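Ironing board

An ironing board is a long, padded surface used for pressing clothes and household linen. Most have one square end and one tapered end, and that taper is the clever bit! A sleeve, a skirt or a trouser leg can be slipped right over the nose and turned bit by bit, so a single layer of cloth is pressed at a time.

History

People were smoothing cloth long before anyone thought of folding legs. Early pressing was done on a table covered with a blanket, or on a plank laid across two chairs (wobbly, but it worked). An inventory from Ambridge dated 1608 lists a "smoothing borde" among the kitchen goods, one of the more charming early mentions. Narrow boards shaped for sleeves and bodices came much later, and folding stands later still.
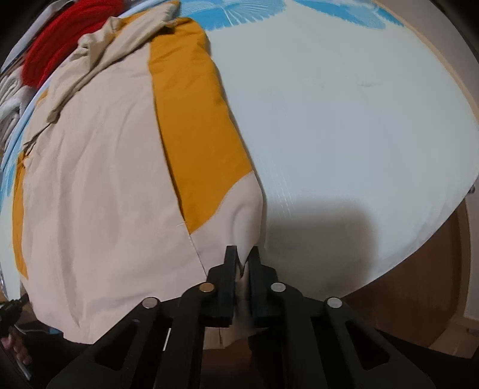
Covers and padding

Cotton is the classic cover fabric, often over felt or foam. Padding does a wonderful amount of work: it lets seams and buttons sink in a little, so they don't leave shiny ridges on the right side of the cloth. Covers are held on by a drawstring or elastic and wear out well before the board does. The Tatetier pattern, a favourite with home sewers, uses a drawstring 143 inches long and can be cut from leftover curtain lining.
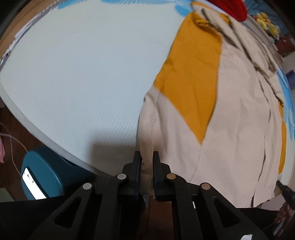 Kyriaki Galanis argues in her essay on household linen that the pad matters more than the iron, and that a folded wool blanket under a plain cotton cover still beats most foam. Other writers favour felt, mainly for its firmness.

Collecting

Old boards have a lively following. The Prostel museum holds 19 of them, including a lovely travelling model by Guzmán that folds flat enough to slide under a bed.

See also: Sleeve board, Mangle, Laundry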